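Nasska Completes Carpet Tile Replacement at Corkadell Shared Workrooms

Shares 2

CORKADELL, January. Nasska, a commercial flooring contractor, has completed the replacement of the ground-floor carpet at the Corkadell shared workrooms. The work covered 583 square yards of open floor, storage bays and connecting corridor. The material is Trevaskis, a striated modular carpet tile supplied by Drusex in a mix of light gray, charcoal and slate blue-gray.

The previous floor was a broadloom carpet bonded to the slab with a full-spread adhesive. Wear was concentrated along the route from the entrance to the storage bays and under the front edges of the low shelving. Repairs had been made by cutting out damaged sections and seaming in new material. After several rounds of repair the original dye lot was no longer available, and the patches were visible from the doorway. The building operator asked for a floor in which a damaged section could be lifted and replaced by its own staff, without heat tools and without closing the room.

Trevaskis is a rectangular tile with a low, dense loop face and a cushion backing. The pattern is linear and runs the length of the tile. The stripes vary in width and value, so adjacent tiles do not need to be matched at the seam. At Corkadell all tiles were laid in the same direction with the end joints offset. Layout lines were snapped from the center of the largest room and carried through the doorways, and cut tiles were kept to the perimeter and to the strip behind the fixed shelving.

The tiles are held with a releasable, pressure-sensitive adhesive applied by roller. The adhesive was left to dry to a tacky film before the tiles were set. This type of adhesive resists sideways movement and allows a tile to be lifted by hand from one corner. According to Nasska, 100 percent of the tiles in the main rooms can be reached for replacement without moving fixed furniture.

Removal of the old adhesive took longer than the installation itself. Residue was scraped mechanically, and low areas in the slab were filled with a cement-based patching compound and sanded flat. Moisture readings were taken before and after patching. Two locations near the exterior wall read above the limit given by the adhesive manufacturer and were treated with a surface moisture barrier. Both were within the limit when retested.

Work was carried out in two phases to keep part of the ground floor open. The storage bays and corridor were done first. Furniture and loose contents were then shifted into the finished area while the main rooms were stripped, patched and laid. Each phase was vacuumed and rolled with a weighted roller in both directions before anything was placed on it.

The workrooms are used for sorting, repacking and general household-goods handling. Much of that activity takes place on the floor or close to it. Baskets are set down, filled, and slid back to the shelving several times a day, and wood furniture is repositioned to suit the job. The specification therefore gave more attention to abrasion and indentation than is usual for an office interior. A loop face was chosen over cut pile for its resistance to crushing and for the ease with which small items can be found on it and picked up. The tonal range was selected to reduce the visibility of lint and dust between cleanings.

Furniture with narrow wood legs has been fitted with felt pads. Wider bases and plinths stand directly on the carpet. The operator has been advised to lift heavy pieces when moving them and to avoid dragging loaded baskets with broken rims or exposed wire across the seams. Rolling loads may cross the floor in any direction.

Routine care consists of daily vacuuming in the main rooms and a low-moisture encapsulation cleaning at intervals set by the operator. Spills should be blotted and treated with a neutral detergent. A tile that cannot be cleaned in place may be lifted, rinsed, dried flat and returned to its position. Spare tiles from the same production run are stored on site, flat and in their original cartons, with the direction arrow on the backing facing the same way throughout each stack. 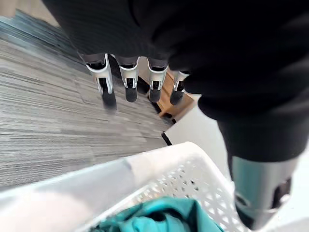

Carpet tile in light gray, charcoal and slate blue-gray with a linear pattern, with pale-brown wood and a basket nearby.

Transitions at the doorways are low-profile strips, fixed mechanically. The corridor meets an existing hard floor at the rear entrance, where the difference in height was taken up with a tapered leveling course. The wall base was removed ahead of the work and reinstalled afterward, with damaged lengths replaced in a matching color.

Waste broadloom was rolled, wrapped and removed at the end of each shift. Usable offcuts of the new tile have been kept by the operator for lining shelves and for use under the feet of the packing tables.

A second stage covering the upper-floor meeting rooms is under review. Nasska has provided a survey of the existing subfloor, and Drusex has confirmed that Trevaskis will remain available in the same colors. No start date has been set.

About Nasska
Nasska installs and maintains resilient and textile flooring in commercial and community buildings. Its services include subfloor preparation, moisture testing, phased installation in occupied spaces and maintenance training for building staff.

About Drusex
Drusex supplies modular carpet, backing systems and installation accessories. Trevaskis is part of its linear range.

Samples and installation guides are available from Drusex on request. Inquiries about the Corkadell project should be sent to the Nasska press desk.

Comments

flatseam
Which adhesive went over the moisture barrier? We had a releasable one lose its tack on a barrier coat and ended up redoing an entire room.

backroom_b
Same stripe direction everywhere is the right call with a pattern like this. We quarter-turned ours and it looks like a checkerboard from the door.

tilecart
Do the offcuts fray on shelves? Thinking of doing this in our store room.

flatseam
@tilecart ours haven't, but use a fresh blade and cut from the back.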